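About Durner Kitchen School

Home / About / Classes / Storage Club / Contact

Who we are

Small cooking school, one long room, two ovens that work and one that mostly works. We teach people to cook for the week ahead. Batch cooking, freezing, packing lunches, using things up. Evening classes and a few mornings.

We started out as a soup class. Just soup. People kept asking what to do with the rest of the pot, so we added a session on leftovers, and the leftovers session filled up faster than the soup ever did. That pretty much settled what kind of school we were going to be.

Where to find us

Lukumay Street, ground floor of the Fonberg building. Entrance is on the side, past the bike racks. The front door belongs to the dentist. Please don't ring the dentist.

Parking in back after 5 p.m. Before that you need the street, and the street is tight. The bus stops on the corner. If you're coming with a cooler or a lot of bags, pull up at the side door, unload, then go park. Ten minutes is fine.

What we teach

The main course is called Cook Once. Runs 7 weeks, one evening a week, same bench every time so you get to know your burners. Order goes like this:

Week one – knives, boards, onions. A lot of onions.
Week two – beans and lentils from dry. Salt early, we'll argue about it in class.
Week three – stock, soup, freezing flat.
Week four – rice and other grains, cooling them quickly, storing them right.
Week five – roasting trays of vegetables, what keeps and what goes limp.
Week six – sauces in small amounts.
Week seven – you plan the whole meal, cook it, pack it, take it home.

Shorter classes too. Packed Lunch is a single morning. Freezer Reset is a single evening, and you bring a list of what's in your freezer (the list, not the food). There's a pickle class in June when cucumbers are cheap. Bread only when someone can teach it. We're not a bread school and we don't pretend to be.

No fancy plating. No foam. You'll leave with dinner in a box and probably a smell of garlic on your coat. Coat hooks are by the door but they're not far enough from the stoves, we know, its on the list.

Class size and price

Classes are kept small enough that everyone gets a bench and nobody shares a burner. The room is licensed for 50 but we would never cook with that many. That number is for tasting nights, when it's all standing up and paper plates.

Cook Once is $166 for the full course. Covers all ingredients, apron loan, and the recipe packet. Doesn't cover knives if you want your own – ours are decent and we sharpen them, but some people get attached.

Missed a week? Come to the same week in the next round, no charge. Just email first. Don't turn up and hope.

Reduced places are held back on every course. Tick the box on the form. No proof, no letter, we don't ask questions.

How we cook

Cheap stuff, mostly. Cabbage, carrots, chickpeas, chicken thighs, whatever squash is around. Our dry goods come from Burkari, the wholesaler two blocks over, and the produce is from whoever has the good boxes that morning. Recipes change because of that. If your packet says leeks and there's no leeks, it's onions again.

We cook meat in some classes and not others. Each listing says which. Vegetarian swaps are always possible, vegan nearly always, gluten-free with notice. We can't promise a nut-free room. If you have a serious allergy please write to us before booking so we can talk it through properly.

Everything gets tasted. Bring an appetite or don't eat a big lunch beforehand.

Food safety, the short version

Every student gets the talk in the first session so here's most of it.

Cool food quickly. Shallow trays, spread it out, into the fridge within two hours. Rice sooner than that.
Don't stack hot tubs. The middle one stays warm forever.
Label before you fill. Tape doesn't stick well to a damp lid.
Three or four days in the fridge for most cooked food. Past that, freeze it, or it should of been frozen already.
Reheat until it's steaming all the way through, and stir halfway.
If you can't remember when you made it, out it goes.

There's a printed sheet on every bench and a spare one taped inside the fridge door.

The Storage Club

Grew out of week seven. People were arriving with old takeout tubs, jars with the wrong lids, one time a cake tin. So now there's a shelf by the sink. Clean containers with lids that fit, donated or bought by the box. Take what you need for the food you made, bring it back washed next time, or bring back a different one. That's the whole system. No sign-out sheet. We tried a sign-out sheet.

What we take – clear plastic or glass with a proper lid, freezer bags if unopened, wide jars. Clear is best because you can see what's in there without opening everything. What we don't take – anything cracked, anything stained orange from tomato sauce and still smelling of it, lids on their own.

Small and medium sizes go first every single time. If you've got a cupboard full of those, we'd love them. We have plenty of huge ones.

A clear tub with a bright green lid is the sort of thing we like to get.
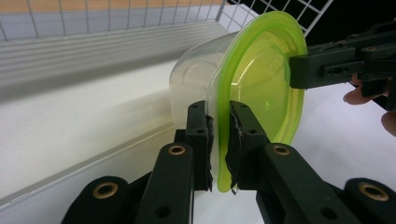
Tasting nights

End of each course round. Everyone who took a class can come, plus one guest. Cooks bring one dish in whatever they packed it in and we put it all on the long table. Doors at 6:30 p.m., food as soon as there's enough to start. There's usually a chili or three.

Free to get in. There's a jar for the ingredient fund, which is what pays for the reduced places. Last year the jar and the two bake tables brought in $4,000 between them, and every bit of that went on food and fees for people who needed it. Thank you, really.

Private and group bookings

Workplaces, scout groups, tenants' groups, families. Mornings work best. Tell us how many, what you can't eat, and if there's kids, how old. We do a nice two-hour dumpling session that's good for mixed ages – lots of folding, not much knife work. Under 12s need an adult at the bench.

We don't do bachelorette parties. Nothing personal, the room echoes.

Working with us

Bench assistants needed most rounds. Paid, evenings, mainly washing, weighing and keeping an eye on pans. You don't need to be a great cook. You do need to be ok with a very full sink. Write a few lines about yourself and send it through the contact form.

Teachers – if you've got something you make all the time and can explain it to a beginner, get in touch. Especially flatbreads, dals, and fish. We're short on fish.

Contact

Contact form is the quickest. The phone is in the kitchen and we can't hear it over the extractor fan, so leave a message and we'll call back, usually before class the next day. Booking opens for each round on the Classes page and the evening ones go first. Waitlist is worth joining, people do drop out.

Found an apron at home that's dark blue with a D on the pocket? We'd like it back please.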